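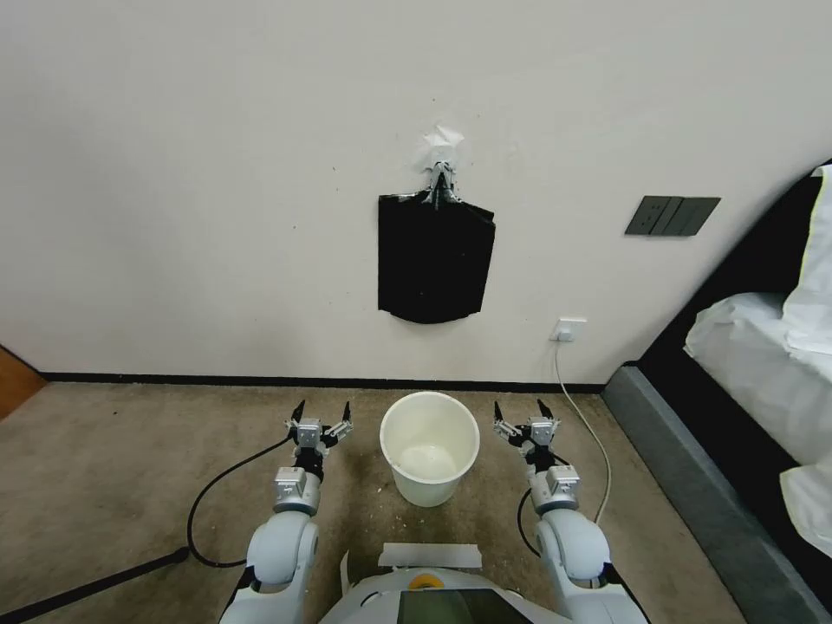 How long can a grown man put off learning to swim? Fifty-one years, if he lives inland and keeps his shirt on at parties.

February 12, 2019

First lesson tonight at the Totcombe pool. I signed up in August, during a hot spell, when getting into water seemed like a thing a person might do on purpose. The adult beginner class had a waiting list, and I remember being delighted by that. I paid the 115 dollars, went home, and felt as fit as if I had already swum a mile. Then they called last week with a spot.

The water is kept at 86 degrees, according to the sign, and the sign was written by somebody who has never lowered his stomach into it. There are six of us. Four are retired, one is a college student who plainly can swim and wants to be told so, and then me, in trunks I bought for a honeymoon.

The instructor is Hendrik Martens. He is tall and calm and speaks to us the way you'd speak to a horse in a trailer. He had us hold the wall and put our faces in. That was the whole first half hour. Face in, blow bubbles, face out. I have a mortgage and a master's degree and I was praised for my bubbles.

Floating was worse. Hendrik says everybody floats. I said I'd like to see that in writing. He put one hand under my back and told me to look at the ceiling and let my hips come up, and my hips stayed where they were, like a dog that has decided the walk is over. My ears filled. I could hear my own breathing and, very far off, the college student being excellent. I got maybe three seconds before I folded up and swallowed a good part of the shallow end.

The lady next to me, Mrs. Gallardo, floated on her first try and stayed there so long that Hendrik had to go and steer her away from the lane rope. She told me in the hallway afterward that she thinks about soup. I don't know what to do with that, but I intend to try it.

Other matters. Goggles leak on the left side. They are Zedanos, bought on my brother-in-law's word, and he swims even less than I do. Locker 105 takes your quarter and keeps it — use a different one. My towel was a hand towel. I grabbed it off the wrong shelf in the dark this morning and had to dry off in sections.

Got home starving and ate standing up at the counter, cold chicken and then the rest of the crackers. Carol asked how it went and I said fine, and she asked whether I'd swum, and I said we were building up to it. She has the good sense to fold laundry while she laughs.

There are 18 lessons. At the present rate I should leave the wall sometime in spring. Practiced bubbles in the bathroom sink just now and got my sleeves soaked. Need to buy a real towel before the next one, and find out if the Burker store takes back goggles that have been wet.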